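About us

Hello, and thanks for clicking through. I always read the about page before I email anyone, so I've tried to write the sort I'd want to find, which means it's a bit long and wanders off now and then. The short version is that Sorora is a small company in Brostlow, and we teach robots to do kitchen jobs by doing the jobs ourselves, through the robot, over and over again, until there's enough of it recorded for the robot to have a go on its own.

I started Sorora after a good few years writing software for packing lines. On a packing line, everything arrives in the same spot at the same angle, and if it doesn't, somebody gets told off. I liked the work, but I'd go home in the evening and cook, and I'd notice that my own kitchen didn't have one thing in it that arrived at the same angle twice. A lid goes down wherever there's room. A spoon gets left in the pan. I could have spent the rest of my life writing rules for where a spoon might be and still been caught out by a Sunday roast.

Showing the robot seemed a far more sensible idea. You don't write a list of coordinates for a child learning to butter toast, you put your hand over theirs and do it together (and then you wipe the butter off the cupboard). So that's more or less how we work, and it's been the whole of the business from the first month.

How we teach

We've got two ways of doing it and we use both most days.

The first is by hand. You put the arm into its soft mode, take hold of it near the wrist and walk it through the job. It feels like leading a rather polite horse. It's lovely for slow things, such as tipping, nudging or lining one edge up with another, and it's the way we start off anybody new. You get a feel for how far the arm reaches and where its elbow wants to go, and you stop expecting it to bend like yours.

The second is by remote control, and that's where most of our hours go. One person sits at the desk with a pair of handles and the arm copies what the handles do. If you squeeze, the gripper closes. You'd think it would be the easier of the two and it really isn't, at least for the first week! Your hands know how hard they're pressing on something and the handles only tell you a little of that, so you learn to do it by eye. Everyone closes too hard to begin with. I still do when I'm tired, and I've been at it longer than anyone here.

We record what the arm did and what its cameras saw, including the one at the wrist, and every run gets a label and a short note. The notes matter more than I expected. "Came in too low, backed off, tried again" is worth having, and we keep runs like that on purpose. If the robot only ever sees perfect goes, it has no idea what to do the first time it gets something slightly wrong, and it'll sit there looking stuck or carry on as if it had hold of something when it hasn't.

What we teach

Kitchen work, nearly all of it. Lids, pans, jars, drawers, cloths, taps, the odd cupboard door. We look for jobs that people do without thinking, as those are usually the ones a robot finds hardest. Glass is a good one. A camera looks at a clear lid and sees mostly whatever is underneath it, and anything shiny next to it throws light about and makes matters worse. So you go for the handle, you come at it straight, and you don't hurry the last bit. 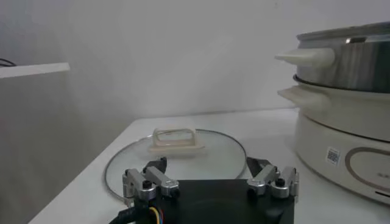 Our usual rule is that a job isn't finished until it's been shown by several different people. We all have habits. I come at everything from the left and I didn't know that about myself until I watched my own recordings back. One of our operators always pauses just before closing the gripper, a tiny little hover, and for a while we had a robot that hovered too. It was rather charming, but it made everything slower, so now we mix people up on every task and swap them about in the middle of the afternoon.

We also move things. Between runs, whoever is nearest shifts the objects about a bit, turns a handle round, slides a pot along or changes the height of the table. It's dull work and we're strict about it. A robot that has only ever seen a lid in one place has learned where that place is and very little about lids.

Some figures, as people do ask. We recorded over 3,000 runs for our first paid project, which was called Ristulberg (named after a place on a map that somebody had pinned up in the old office, and the name stuck). It covered 23 separate kitchen tasks, and we were so proud of it that we printed the list out and put it on the wall. Looking back, a fair few of the early runs weren't much good. The operators were new, the handles were a bit loose, and we hadn't worked out how to write a useful note. We went back and did a good chunk of it again at our own cost, and I think that's probably the reason the client came back.

Phan

Phan is our own bit of software, and it's what the operators use all day. It shows you what the arm sees, lets you start and stop a run with a foot pedal and asks you for your note while you still remember what happened. That's all it does, really. We'd tried using other people's tools and kept finding they'd been made for somebody with a spare hand, which you haven't got when both of yours are on the handles. So the foot pedal came first and the rest of Phan grew up round it.

We let partners use it as part of a project. We don't sell it on its own at the moment. I get asked about this a lot and the answer may well change, but looking after software for people you've never met is a job in itself, and there are only eight of us.

Who we are

Eight people, then, and not all of us are engineers. We've got operators who used to work in school kitchens, in a dental lab and in a shop that mended clocks. The clock mending turned out to be about the best training anyone could have had, by the way — very steady, very patient, and not at all bothered by doing a thing again. The rest of us look after the arms, the software and the recordings, and we all take a turn on the handles. I'm quite firm on that last one. If you're going to decide how many runs a task needs, you ought to have sat there and done some of them.

We don't do marathon shifts. An operator does a spell on the handles and then goes off to check recordings or reset the table for someone else. Tired people teach tired habits, and besides that it's hard on the wrists.

Kettle goes on at half past ten. Visitors are expected to join in.

Where we are

We're upstairs in Brostlow, at number 31, above the old print works. The door is round the side and it sticks, so give it a proper shove. There's a lift, but it's slow, and if you're bringing anything heavy please let us know and we'll come down and give you a hand. Parking is a bit of a scrum in the mornings and fine after lunch.

Working with us

Most of our partners come to us with a task and a robot that can't do it yet. We'll ask you to send us the real objects if you can, the ones your robot is going to meet, scratches and all. Then we spend a few days just trying the job by hand and by remote control, without recording anything, so we can tell you fairly what's likely to be easy and what isn't. Sometimes we come back and say the gripper is the wrong shape for it. That can be a disappointing email to get, I do know, but it's a cheaper one at the start than at the end.

If you go ahead, you'll get the recordings, the notes, and a plain write-up of which runs we'd trust most and which we'd leave out. You're welcome to come and have a go on the handles yourself, and I'd really encourage it. People who've tried to pick up one awkward object through a robot tend to ask us much better questions afterwards.

We take on a couple of new operators each September. You don't need any background in robots. We'd like you to be patient, reasonably tidy and happy to write a sentence or two about what you just did. There's a try-out on the handles, with tea, and we don't mind in the least if you drop things. Write to us through the contact page, tell us what you've done with your hands up to now — baking, sewing, bike repairs, anything — and we'll write back.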